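Cuaderno del taller – 20 abr 2025

Imprimir | Enviar por correo electrónico

Domingo y aquí estoy, escribiendo. Quería dejar apuntado lo del ejercicio de las cartas antes de que se me enfríe, porque el grupo de Vesteto lo retoma la semana que viene y luego no me acuerdo ni de la mitad.

La consigna fue la de siempre: ocho minutos, una carta a alguien a quien le debes un perdón, sin tachar. Yo también la hice (si no, me parece trampa) y me salió una carta a mi yo del año en que dejé Nemance. ¡Qué manera de reñirme! Media página echándome en cara no haber pedido ayuda a tiempo, como si entonces hubiera sabido lo que sé ahora.

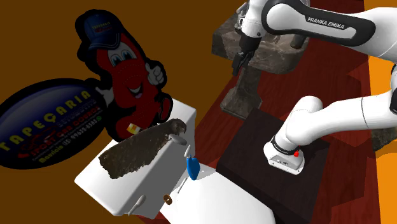
Luego la leí en voz alta y me dio hasta ternura. Apunto una cosa para el próximo día: leer en voz alta cambia el tono, y conviene avisar de que se puede pasar turno. Hubo dos personas que prefirieron guardarse la suya y me pareció estupendo.

Lo que no funcionó: la ronda final. Demasiado larga, la gente ya miraba el abrigo. La ficha de Grirkora trae 139 preguntas para cerrar y yo, que soy de entusiasmarme, llevé demasiadas. Con una basta – «¿qué sueltas hoy?» – y a casa.

También quiero probar lo de escribir la respuesta, o sea, contestarse la carta a uno mismo pasados unos días. Yo la mía la tengo en el cajón y todavía no me atrevo.

Pendiente: pedir más cuadernos y pasar a limpio las notas de abril.

Comentarios

marea_baja: Yo fui de las que pasó turno. La leí después en casa, sola, y lloré un rato. Gracias por no insistir.

Tejado96: ¿La pregunta del cierre se contesta por escrito o hablando? A mí hablando me cuesta.

lunes_con_sol: ¡Yo me apunto a lo de la respuesta! Pero dame más de ocho minutos, por favor.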